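A máquina que ainda não sabe arrumar a caixa

Por Igor Havlíček
7 de junho
11 comentários · 404 partilhas

Há uma caixa de cartão em quase todas as casas que conheço. Na minha fica ao fundo do corredor e tem dentro cabos, um brinquedo, sacos de plástico que alguém dobrou mal e coisas pequenas que ninguém quer deitar fora. Arrumá-la leva a uma pessoa uns minutos e um pouco de mau humor. Quando comecei este trabalho, em março, pensava que uma máquina já o faria sem dificuldade. Escrevo português há muitos anos, mas nasci noutra língua, e talvez por isso reparei tanto na palavra «arrumar». Ela esconde muitos verbos: pegar, separar, decidir, dobrar, encostar, desistir.

Visitei primeiro a Groluvel, uma empresa pequena que prepara software para braços de duas pinças. A engenheira que me recebeu não quis mostrar logo as máquinas. Pôs-me na mão um saco de plástico amarrotado e pediu-me que o pousasse sobre a mesa sempre da mesma maneira. Não consegui, é claro. O saco abria-se, fechava-se, agarrava-se aos dedos. «Um cubo é um cubo em todas as fotografias», disse ela. «Um saco é cada vez uma coisa nova.»

O plástico transparente tem ainda outro defeito para quem vê por câmaras: deixa passar a luz e devolve-a onde não devia. Copos, garrafas e embalagens brilhantes são, na opinião dela, a parte mais ingrata de uma cozinha. O robô da empresa pega bem numa caneca opaca. Com um copo que ainda tem bebida dentro, o programa prefere parar e pedir ajuda, e eu achei isto bastante sensato. 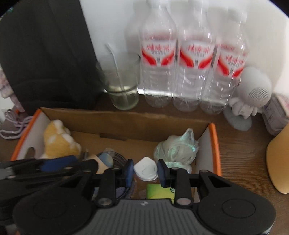
Da Groluvel segui para a Janbridge, onde o trabalho é menos elegante e mais lento. Ali não se programa o gesto, ensina-se por exemplos. As pessoas seguram elas próprias uma pinça em cada mão e fazem a tarefa inteira, devagar, enquanto a câmara grava o que a pinça encontra pela frente. Depois, o modelo aprende a partir destas gravações. Pedi para experimentar. Ao fim de 13 tentativas tinha conseguido tirar de uma caixa um rolo de cabo e perdido a paciência. Os meus dedos, que sem ajuda fazem isto às escuras, ficaram de repente reduzidos a duas superfícies que só sabem abrir e fechar.

Foi a melhor lição de toda a reportagem. Quando se diz que a mão do robô é fraca, quase sempre se pensa em força. O que me faltou foi outra coisa: sentir que o cabo estava preso por baixo de um pacote, antes de puxar. Uma pessoa percebe isto pela resistência, sem pensar. A máquina puxa, e só depois vê que veio tudo atrás.

Na Janbridge dizem que com objetos rígidos e já conhecidos o sistema acerta muitas vezes. Não me deram um valor que eu possa publicar, e prefiro não inventar uma percentagem. Vi o braço levantar uma tampa, deixá-la cair, procurá-la e levantá-la de novo. Demorou tanto que entretanto eu bebi um café. Mas levantou-a, sem que alguém lhe tocasse, e há poucos anos eu teria escrito um artigo inteiro só sobre isto.

E nas fábricas? A Kommont, que monta e embala pequenas peças, usa automação há bastante tempo e tem menos ilusões. O chefe de linha explicou-me que a máquina trabalha bem porque tudo à volta dela foi arrumado primeiro por pessoas. As peças chegam viradas para o mesmo lado, a luz não muda, o chão não tem tapetes. Quando chega uma devolução, com peças misturadas numa caixa qualquer, chama-se uma funcionária. Ela esvazia a caixa em 11 minutos. O braço robótico que experimentaram para o mesmo serviço foi desligado antes do fim do turno - não por avaria, mas por vergonha, disse ele a rir.

Parece-me que aqui está a diferença entre a casa e a fábrica. A fábrica pode adaptar-se à máquina. A casa não quer, e eu compreendo-a. Ninguém vai alinhar os peluches dos filhos para facilitar a vida a uma pinça.

O projeto Urban, que junta alguns laboratórios e quer pôr robôs em apartamentos habitados, aposta numa solução do meio: a máquina faz a parte fácil e deixa ao lado aquilo de que não tem a certeza. Uma das participantes do ensaio contou-me que ao princípio se irritava com o montinho de objetos por decidir. Agora acha-o útil - trata dele à noite, enquanto vê televisão, e o resto já está no lugar.

Perguntei-lhe se pagaria por um aparelho assim. Pensou um momento e respondeu que dependia do barulho.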